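Come build with us – helpers wanted for the Todeck bench at the Stallmont shared workshop

If you have ever taken a toaster apart just to see the inside of it, and then felt a little proud when most of it went back together, I think you might like it here. We are a small group at the Stallmont shared workshop, and for the past winter we have been building hand-held grippers, the kind you squeeze with your own fingers to pick things up, so that we can record how people handle everyday objects. The recordings go toward teaching a pair of secondhand arms to do the same jobs. The whole project is called Todeck, for reasons lost somewhere in a very long group chat, and we would love more hands.

What we need right now is people who can give us 3 evenings a month through April. You don't need to be an engineer. One of our best builders came to us from a bakery and had never held a soldering iron before the first night. What helps much more is patience, decent eyesight (or decent glasses, in my case), and a willingness to do the same small thing again until it goes smoothly.

There are two kinds of work, and most people end up doing a bit of both.

The first is building. You would be putting together linkages, fitting the joints, routing cables so they don't snag, and fixing whatever came loose the last time. Our notes are pretty good but they are not perfect, and if you find a step that makes no sense, please scribble on it. The parts come out of the Clekutix drawers by the back wall, and the drawers are labeled, mostly.

The second is practice sessions. You hold a gripper, or one in each hand if you're feeling brave, and move ordinary things from here to there: cups, spoons, sponges, rolled-up socks. We have 153 good recordings in the folder so far and would like to reach 200 before we try the next round of training. It is slow, oddly restful work, and the conversation is usually excellent. Passing something from one gripper to another is the part that takes the most getting used to, so we'll start you on that early and let you drop things.

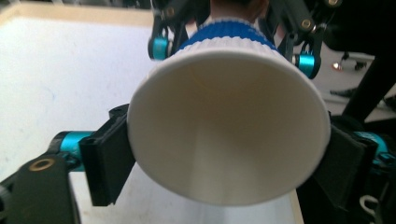
Posted by Chowdhury

Paper cups are a favorite of mine for learning on. Squeeze one between the two black finger pads and you find out very quickly how heavy your hand is, and with another gripper at the far end you have to agree on who lets go first. We buy them by the sleeve, so please don't feel bad about crushing a few!

A few practical things. This is unpaid, but bench fees are covered for anyone on the project, and there is soup. We start at 6:30 p.m. and finish by 9, though the door tends to stay open a little longer if someone is in the middle of something. Wear closed shoes and tie back long hair. Under-sixteens are welcome with a grown-up who is staying for the evening.

To sign up, leave a note in the Todeck tray at the front desk, or write to us through the workshop's message page and put 907 in the subject line (it's our locker number, and the desk sorts everything that way). Tell us which evenings suit you, whether you would rather build or practice, and if there's anything you can't eat. I answer everything myself, usually late at night – give me a couple of days.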